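Pre-Listing Walkthrough Checklist, Lunlow Subdivision
Unit 113, two bedrooms, with comments

Filled in by Khadija Lamrani for the sellers. Marks are OK, FIX, ASK and NO ANSWER. Comments are mine, and I have left them as I wrote them on the walk.

The draft listing calls this home "move-in ready." I have read those words on houses with no working furnace, so I went in with the draft in one hand and checked it line by line.

EXTERIOR

1. Roof, seen from ground — ASK
Draft says "newer roof." Newer than what? The sellers have no invoice. Take the word out or find the paper.

2. Gutters and downspouts — FIX
Back corner downspout ends right against the foundation. An extension is cheap. A buyer's inspector will write it up if we don't.

3. Front steps and handrail — FIX
Rail moves when you lean on it. Two loose bolts at the bottom post.

4. Grading — OK
Slopes away from the house on the three sides I could walk. The fourth is behind the neighbor's fence.

5. Garage door auto-reverse — OK
Tested twice with a block of scrap lumber.

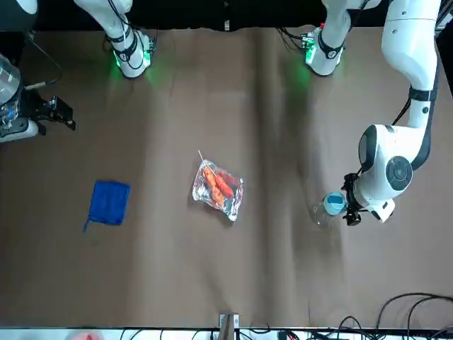 6. Garage side door — FIX
Deadbolt sticks halfway. The sellers say you get used to it. Buyers at a showing will not have the time to get used to it.

INTERIOR

7. Square footage — NO ANSWER
The draft gives 2,576. County record was not in the packet. I'm not signing off on a number that has been copied from one listing to the next since the house was built. If it includes the enclosed porch, it needs to come down. Porch has no heat.

8. Smoke alarms — FIX
One in the hallway, none in the back bedroom. Hall unit chirps.

9. Carbon monoxide alarm — OK
Present, answers to the test button. Date on the back is still good.

10. Windows — FIX
Draft says "all windows replaced." The kitchen window is painted shut and plainly original. Say "most," or say nothing.

11. Kitchen outlets — ASK
Outlet left of the sink did not trip on my tester. Might be protected further up the line. An electrician should say so in writing.

12. Water pressure, upstairs bath — OK
Fine with one tap open. Drops with two, same as every house on this street.

13. Water heater — ASK
Doltari tank, label too faded for me to read the date. Sellers remember it as "pretty recent." They also remembered the roof that way. 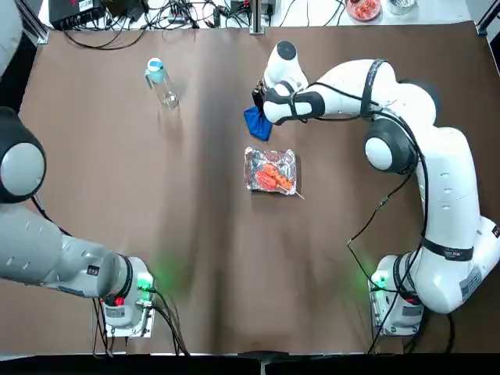
Mitsuko Tamura: I'd push back a little on 13. The plumber who did the Gela Court listing can usually date a tank from the serial number, and he does it over the phone. Also, on 7, the county office has the porch as a separate line. I looked it up for the house next door, so it should be the same for this plan.

Should be, yes. I'll believe it when I have the page for this address. Serial number has been sent to the plumber. Item 7 stays NO ANSWER until then.

14. Attic access — OK
Hatch opens, insulation looks even from the ladder. I did not crawl.

15. Basement walls — ASK
Fresh paint on the north wall only. Nobody paints one wall for fun. The disclosure form has "no known water problems" checked, and I want the sellers to read that question again before they sign.

16. Sump pump — OK
Ran when I lifted the float. No battery backup, so the draft can drop "complete flood protection."

HOA AND PAPERWORK

17. Monthly dues — ASK
Draft says $100. The neighbor on the corner told me they go up in July. Get the letter from Shimada Management, and quote whatever the letter says.

18. Transfer fee — NO ANSWER
Called the office and left a message.

19. Photos in the draft — FIX
Yard photo shows a tree that is now a stump. Retake it. 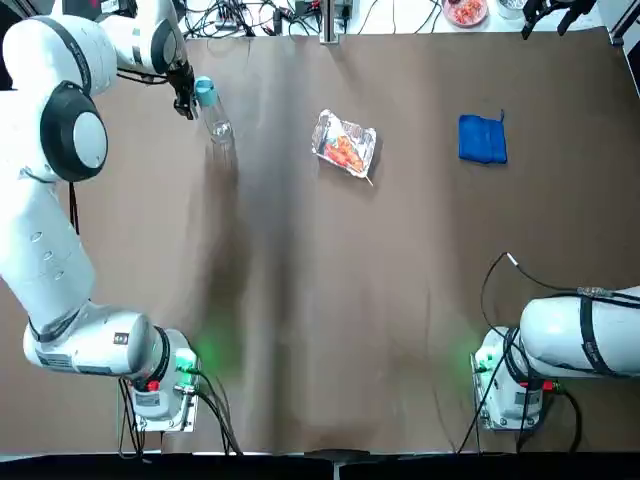

Lunlow, May 28, 2019

Second visit. Handrail is tight, the downspout has its extension, and there is a new alarm in the back bedroom. Items 2, 3 and 8 go to OK. The deadbolt has been sprayed with something and still sticks — leave 6 open.

Plumber called back on the tank. It is 22 years old. Item 13 goes to FIX, and "updated mechanicals" comes out of the draft today.

Still waiting on 7, 11, 15, 17 and 18. No sign in the yard until 15 is settled.

K.L.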